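Clumenska volumes: which order, and are the new printings worth it?

Posted in Comics and Small Press Help

Hello all, I hope this is the right corner for this. My brother-in-law lent me a battered second volume of Clumenska, the Busano edition, and I read the whole thing in one evening with my tea going cold beside me. I'd love to own the set, but I keep getting muddled. The shop near me has a Delico printing that says it runs to 12 volumes, and my borrowed one claims 16 on the back flap. I've also seen a fat collected book of 370 pages. Are they all the same story? 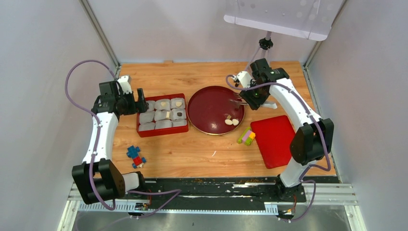

And does it matter if I start with volume 2, having read it already?
Go back and read the first one before you carry on, as the lighthouse business in volume 3 makes very little sense without it.

Posted by Delico_shelf

Same story, different slicing. Busano put it out in thin books, 16 of them, and Delico later joined some of the shorter ones together, which gets you down to 12. The drawing is identical in both — I've had them side by side on the kitchen table — but Delico's paper is whiter and I find the greys look a bit harsh on it. I'm fond of the old cream pages, though my wife thinks they smell like a church hall.

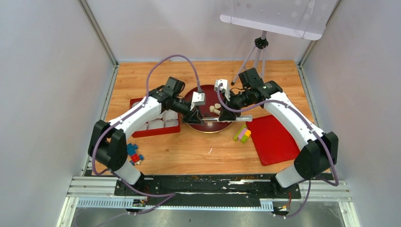 The fat book is another matter. It only takes you as far as the end of the harbour chapters, so you'd still need the later volumes, and the lettering has been shrunk to fit. Lovely thing to have on a shelf, but if your eyes are anything like mine you'll want a lamp. I paid over the odds for my copy and have opened it twice.

Posted by Lie

get the delico ones, much easier to find. the letters pages are missing but you can live without those

Posted by inkyfingers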